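How Does a Robot Know What to Pick Up?
Robots and Code for Young Readers
Written by Greer Lindsay. Checked by Catriona Dunbar.

A robot arm has motors and a hand, but it needs software to use them. Software is a set of instructions that a computer follows. The software in this explainer does 3 jobs, one after another: seeing, planning and moving.

A camera near the robot's hand sends pictures to the computer. To the computer, a picture is a grid of numbers. Each number says how bright or what color one tiny dot is. The software looks for groups of dots that belong together. A shiny metal rim on a black object gives very bright dots. So does a small white fleck on the mat. The software has to work out which group is worth picking up and which is not.
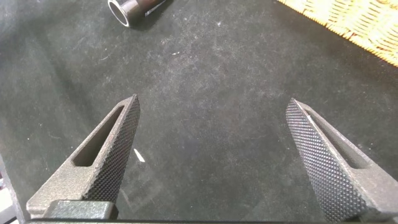 Job 1: Seeing
This job is called perception. Programmers show the software many pictures in which the objects have already been labeled. Wilma Shearer, a programmer at Clundgate, used 3,000 labeled pictures for one program. Black objects on a dark mat are hard to find, because the dots on both sides of the edge have almost the same number.

Job 2: Planning
Once an object is found, the planner picks a path for the hand. A path is a list of points in space. The planner throws out any path that would hit a basket, the table or another arm.

When two arms share one table, each arm's position is sent to the same planner. A tube lying at an angle can be reached by one arm from the far side while the other keeps its fingers open and stays back. 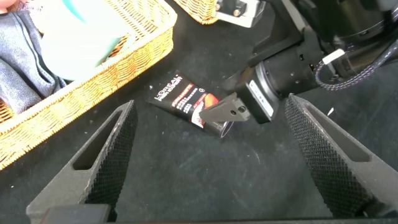 Reading time: 3 minutes

Job 3: Moving
This job is called control. The controller tells each motor how far to turn. It then checks a sensor to see how far the motor turned. If the two numbers differ, it sends a correction. It repeats this many times each second.

The controller also limits how hard the fingers squeeze. A squeezable tube needs a lower limit than a hard can.

Words to know
Perception: finding objects in camera pictures.
Planner: the part of the software that chooses a path.
Controller: the part that runs the motors.

Next in this series: How a Robot Measures Distance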